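The Case for the Perforated Basket

Household storage is usually bought by volume. The label gives litres, the buyer compares litres, and the larger number wins. I think this is the wrong measure for anything kept on a work surface, and that the small rigid basket with holes in its walls deserves a better reputation than the lidded box that has largely replaced it.

The lidded box has one clear advantage, which is stacking. Against that, its contents have to be remembered or labelled, and every retrieval takes two hands. Jessie Pringle, with whom I share a utility room, kept 74 items of sewing and mending stock in six lidded boxes until June. Finding a reel of thread meant opening three of them. The same stock now sits in open baskets on one shelf and is put away more often, by her own account.

Perforation matters for three practical reasons. Air moves through the wall, so a damp cloth put away by mistake has some chance of drying. Grit falls out when the basket is tapped over a bin. And a partial view through the side is enough to tell a full basket from an empty one at shelf height.

The taper is less often discussed. Sides that narrow towards the base allow empty baskets to nest, at the cost of some floor area inside. I accept that trade. A basket that cannot be nested occupies its full volume even when it holds nothing.

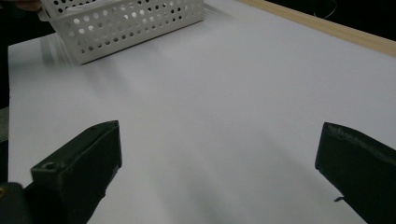
Should a basket be emptied completely before its contents are sorted?
Empty it completely if it holds small mixed items, and leave it alone if it holds one kind of thing.

Sorting inside the basket tends to move the same objects from one end to the other. A clear, pale table is the better place for it: dark screws, pins and buttons show up at once, and a raised edge stops them rolling off.

Size is where I part company with most advice. Sorcha Yule argues in her storage notes for one large basket per room, on the grounds that fewer containers mean fewer decisions. The large Jondden I tried on that principle became a mixed heap within a fortnight. I would set the limit by weight — 500 grams of contents for anything lifted with one hand — and buy a second basket when the first exceeds it.

Colour is a minor point. White shows dirt, which I count in its favour, and it can be matched years later when a range has been discontinued. My two Mackay baskets are from different years and still pass for a pair.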